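DOGAR HOUSE COMMUNITY CENTRE
Floors, Rugs and Walking Surfaces: Safety Inspection Checklist with Comments

Area covered: ground floor and first floor, public rooms and corridors
Inspected by: Bushra Khattak, Premises Safety Officer
Reviewed by: Mehwish Cheema, Centre Manager
Period: September inspection
Start time: 8.15 am

Key to results: S = satisfactory. A = action required. M = monitor until next inspection. N/A = not applicable.

1. ENTRANCE AND LOBBY

1.1 Entrance matting flat, secure and of sufficient length. Result: A
Comment: The inner mat has shrunk at the left side and no longer fills the mat well. The gap is wide enough to catch a walking stick. A replacement is to be ordered from Cillano, to the measurements held in the premises folder. Until it is fitted, the mat is to be pushed to the left each morning and the gap left on the wall side.

1.2 Door threshold strip fixed and undamaged. Result: S
Comment: Both screws reported missing at the last inspection have been replaced.

1.3 Wet floor signs available at the point of use. Result: S
Comment: Three signs held in the lobby cupboard. One has a cracked hinge but stands without support.

1.4 Lighting adequate to see changes in floor level. Result: S

2. MAIN HALL

2.1 Timber boards level, with no raised edges, splinters or protruding fixings. Result: M
Comment: Two boards near the stage steps move slightly underfoot. No edge is raised at present. The boards have been marked on the floor plan and will be checked monthly.

2.2 Floor finish not unduly slippery when dry. Result: S
Comment: The finish is worn in the doorway to the kitchen but gives good grip. Cleaning staff are reminded that spray polish must not be used in this room. A tin of it was found on the cleaning trolley and has been removed.

2.3 Floor sockets closed and flush when not in use. Result: A
Comment: The lid of the socket nearest the piano does not close. It has been taped and isolated pending repair by Nolberg, reference 176. Hirers are to be told at the time of booking that this socket is not available.

2.4 Stage steps: nosings visible and firmly attached. Result: S

3. ACTIVITY ROOMS

3.1 Loose rugs laid flat, with no curled corners or rucks. Result: M
Comment: Large rugs on timber floors remain the most frequent cause of minor trips recorded in the accident book. All rugs were lifted, checked underneath and relaid. In Room 2 one corner had begun to turn up where chairs are dragged across it. The rug has been rotated so that this corner lies away from the door.

3.2 Non-slip underlay in place beneath each rug. Result: A
Comment: The underlay in Room 3 has perished and leaves a powder on the boards. It was supplied as part of Dokever order 158 and should be replaced with the heavier grade. The rug is to be kept rolled and stored upright until the new underlay has arrived.

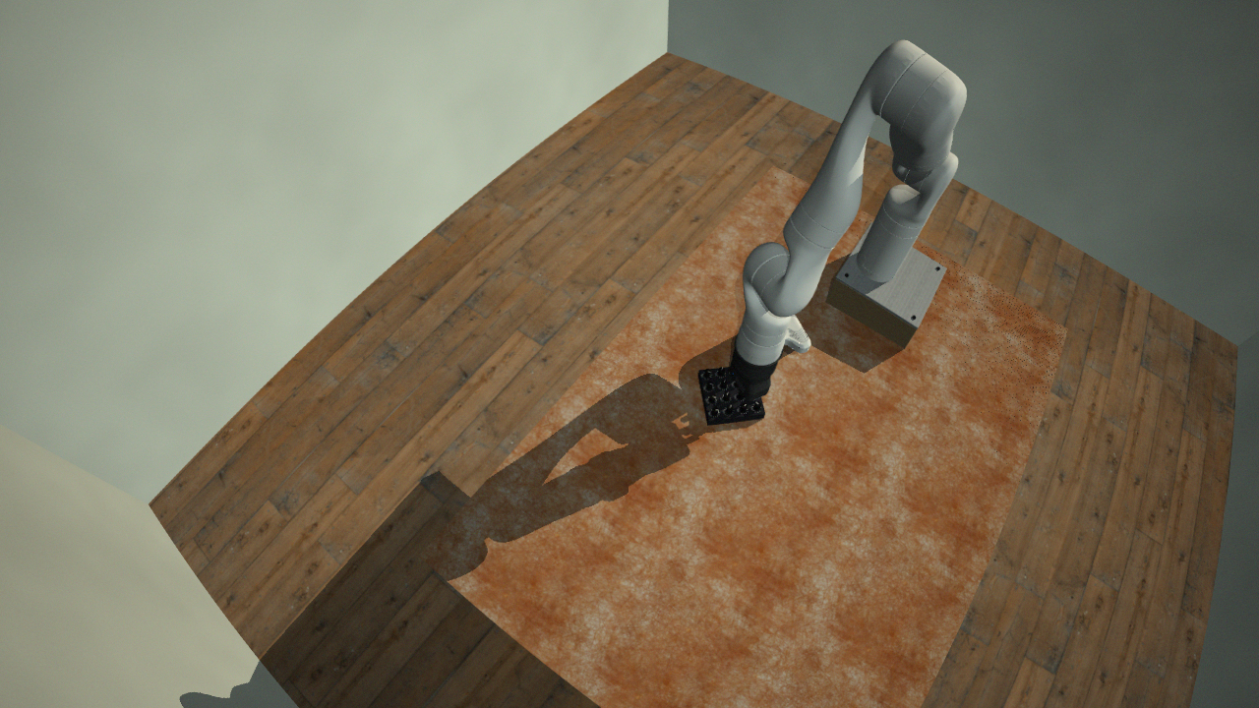 3.3 Rug edges clear of door swings and main walking routes. Result: S
Comment: A clear route should be kept along at least one side of every rug, so that a person using a frame or wheelchair is not obliged to cross the edge. This was achieved in every activity room. Tape marks have been renewed where they had worn away.

3.4 Rugs clean and free of grit, food and spillages. Result: S
Comment: Room 1 was vacuumed shortly before the inspection. Hirers running toddler sessions should continue to use the wipe-clean mats for snacks.

3.5 Boards beneath rugs sound, with no damp or staining. Result: S
Comment: A slight difference in colour is visible where daylight has faded the surrounding boards. No further action is needed.

4. CORRIDORS AND STAIRS

4.1 Carpet joins secure. Result: A
Comment: The join outside the first floor office has opened. A temporary cover strip was fitted during the inspection. Permanent repair is to be completed before the evening classes resume.

4.2 Handrails firm on both sides. Result: S

4.3 Stairs free of stored items. Result: A
Comment: Folded tables were again found on the half landing. They were moved at once. This is also a fire matter — it has been raised with the group concerned in writing, and a second letter will follow if it recurs.

4.4 Stair edges clearly visible from above and below. Result: M
Comment: Contrast is poor on the top flight in the late afternoon. Brighter lamps are to be tried first.

5. KITCHEN AND TOILETS

5.1 Safety flooring intact, with sealed joins. Result: S
Comment: The seal behind the dishwasher could not be inspected without moving the machine. It should be examined at the next service visit.

5.2 Spillage kit present and complete. Result: A
Comment: No absorbent pads. More have been requested.

5.3 No leaks or standing water. Result: S

6. ACTIONS

Entrance mat: B. Khattak to order.
Floor socket: Nolberg to repair. M. Cheema to chase.
Underlay, Room 3: B. Khattak to order.
Carpet join, first floor: M. Cheema to arrange.
Stored tables: M. Cheema to write to the hirer.
Spillage pads: B. Khattak to confirm delivery.

Reviewer's comment (M. Cheema): Accepted as recorded. Item 2.1 should be brought forward if any further movement is felt — please do not wait for the monthly check. Copies to be placed in the premises folder and on the staff noticeboard.

Related items
Fire Door Checklist with Comments
Guidance for Hirers: Tables, Chairs and Storage
Accident Book: How to Make an Entry
Outdoor Paths and Steps: Winter Checks
Cleaning Products Permitted on Timber Floors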